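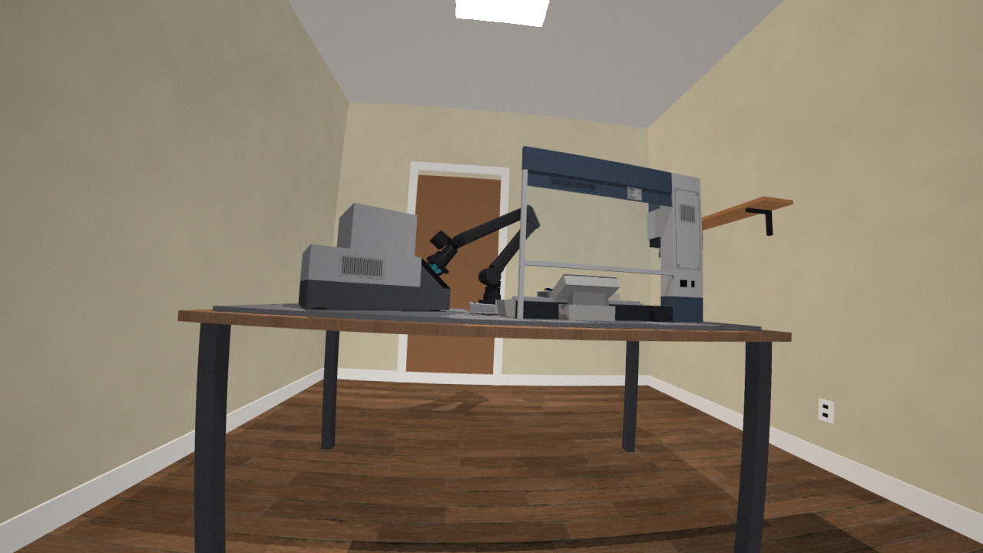
So I've finally given up coffee after lunch, and I have to say I'm a much nicer person for it! It started in September, when I was waking up at three in the morning and lying there rewriting emails in my head. My friend Mawuli Gbeho asked how much I was drinking and I said two cups, quite breezily, and then he watched me make a third before we'd finished talking.

The first week was grim. I had a headache that sat behind one eye and I snapped at a poor man in the post office (sorry, if you're reading). I tried the barley stuff from Plollen, which smells lovely and tastes like a wet cardigan, and then a big tin of rooibos that I've grown very fond of - plenty of milk, and a biscuit if there's one going.

What I miss most is the walk to get it. I used to nip out at half past three, round by the canal and back, and without the coffee I'd stopped going at all. Now I go anyway and come home with a bun. The bun may be next on the list, but not yet.

Sleep is better, mostly. I got through to six this morning and woke up to rain on the skylight and the cat on my feet. If anyone knows a decaf that doesn't taste of pencils, do leave me a comment, I'll try anything once!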